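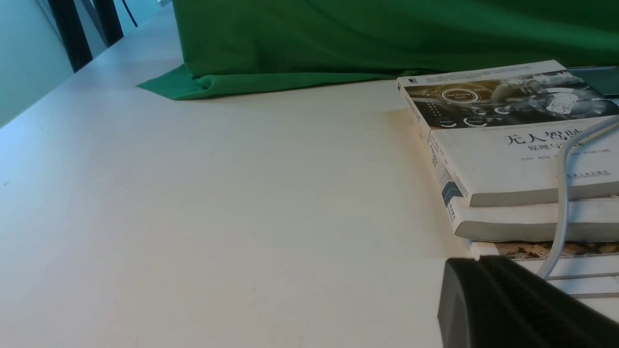

*Figure 1. White table and green cloth.*

# Who stayed with the Görtz list? Party loyalty in Trirkundale after a lost mayoral race

Project report, second-year module in Local Politics
Group members: Miroslava Malý, Fouad Saab, Akihiko Nishimura
Supervisor: Edeltraud Kasten
Submitted December 30, 2022

## 1. Background

Trirkundale elects its mayor directly. In the March election Helmut Böttcher, who had held the post for two terms, lost to the candidate of the Britis alliance by 1,539 votes. Böttcher had run on the Görtz list, a local group named after the square where it was founded. It began as a campaign against the closure of the bus depot and later took positions on rents, parking and the council's spending on consultants.

After the defeat, the local paper, the Dirik, ran several opinion pieces saying the list would break up without its mayor. We wanted to see whether people who had voted for Böttcher still supported the list's positions, and whether they would vote for it again under another name at the top.

## 2. Questions

1. Do Böttcher's voters still describe themselves as supporters of the list?
2. Which of the list's policies do they agree with?
3. Would they vote for a different candidate from the same list?

We first planned a fourth question on turnout, but dropped it after the pilot. People did not remember well whether they had voted in earlier council elections, and the answers did not match each other.

## 3. Method

We handed out 300 paper questionnaires at the library, the covered market and the two tram stops nearest the town hall. The form had nine questions and took a few minutes to fill in. We got 85 back from people who said they had voted for Böttcher in March, and these are the only forms used in this report. Forms from other voters were kept separately and may be used by next year's group.

Fouad Saab and Akihiko Nishimura handed out the forms. Miroslava Malý entered the answers in a spreadsheet and checked them a second time a week later. Two entries were corrected. We also read the list's last two programmes and its newsletter from the summer.

Respondents did not give their names. We asked for age group and district, and left out the question on income on our supervisor's advice.

## 4. Results

Of the 85 respondents, 50 said they still considered themselves supporters of the Görtz list. The rest were split between "no longer" and "not sure", with "not sure" the larger group.

Agreement with the policies was higher than support for the list itself. Keeping the bus depot open was the most popular position in every age group. The freeze on parking charges came second among older respondents, while younger ones put rents second. The proposal to cut the consultants' budget got a mixed response, and several people wrote in the margin that they had not heard of it.

On the third question, most of those who still supported the list said they would vote for another candidate. Those who were not sure about the list mostly said it would depend on the person. A few wrote Böttcher's name in the comments box and asked whether he would stand again. He has made no statement on this.

## 5. Discussion

The answers do not fit the view in the Dirik that the list depended on one man. They also do not show that it is safe. Support for a bus depot is easy to give on a form, and the Britis alliance has since said it will keep the depot open too. If it does, the list loses its best-known difference from the new mayor.

There are clear limits to the work. Our sample was made up of people who were out in the town centre in the daytime and willing to stop. The outer districts are poorly covered, and that is where Böttcher lost most ground. People may also report a past vote wrongly once they know the result.

## 6. Further work

A later group could repeat the survey before the next council election, with at least one location in the northern district. We would shorten question six, which many people left blank, and put the comments box on the front page.

The blank questionnaire and the spreadsheet are in the module folder.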